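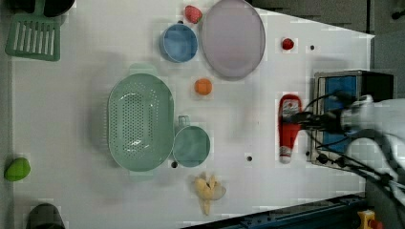
Home Opinion Kitchen & Home Letters Subscribe

Leave the bench clear and you'll never cook

By Shuk-fan Hsieh
April

The advice about kitchens has been the same for years. Clear the bench. Put everything in a cupboard, then buy a better cupboard. A showroom near me, Volstead, has a display kitchen with nothing on the benchtop except a bowl of lemons, and the lemons are glued together. I checked.

I think this is bad advice for anyone who cooks, and worse for anyone with small children.

I rent a two-bedroom unit with a bench 90 centimetres long between the sink and the stove. When I moved in I did what I'd been told. The colander went to the back of the bottom cupboard, inside the big pot, under the cake tins. To rinse a tin of chickpeas I had to get down on the floor and take out three things I didn't want. So I stopped rinsing chickpeas, and after a while I stopped buying them. I didn't decide any of this. It happened because of where the colander was.

Last winter I took everything out and laid it on the table, and only put away what I hadn't touched in a month. The colander, the bowls, the measuring cup and the tomato sauce stayed where I could reach them. I cook more now. The kitchen looks worse and I've stopped minding.

The usual objection is children. My sister says that if the real things are out, the kids will get into them, and that is what toy kitchens are for. She spent more than $60 on one from Travisari, with its own little sink. My niece played with it for a fortnight. What she wants is a proper bowl and something to put in it. A plastic strawberry is a perfectly good toy, but it's a much better one next to a colander big enough to wash it in. 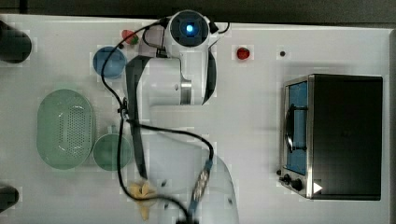 Bowl, colander and cup in easy reach, with a strawberry for the washing up.

I'm not arguing for mess. Knives go in a drawer or on a high rail, and glass lives up top. Anything with a blade or a cord I put away straight after using it. But a bowl, a colander and a cup can't do much harm, and a child who has handled them at 2 will know what they are for long before she can read a recipe.

The storage people won't agree, and they have something to sell. Mok, the organising firm that letterboxes our street, quotes $3000 for a pantry fit-out with matching tubs and printed labels. The tubs are nice. I have a friend who bought them, and she now keeps the flour in a tub and the rest of the flour in its bag behind the tub, because a bag of flour doesn't fit in a tub.

A kitchen bench is a work surface. A carpenter's has tools on it and we don't think less of the carpenter. If yours has a colander sitting out at four in the afternoon, leave it there. You'll want it again at six.

Comments

Fliltis: Agree about the colander. Mine hangs on a hook by the window and gets used every day. The one in the cupboard was a wedding present and has never seen water.

Jan from the hills: Fine until you have to wipe down. Dust and cooking grease settle on everything that's left out.

Fliltis: Only on the things you don't use – that was her point.

Pete R: Were the lemons really glued?

Shuk-fan Hsieh: Yes. I picked up one and got four.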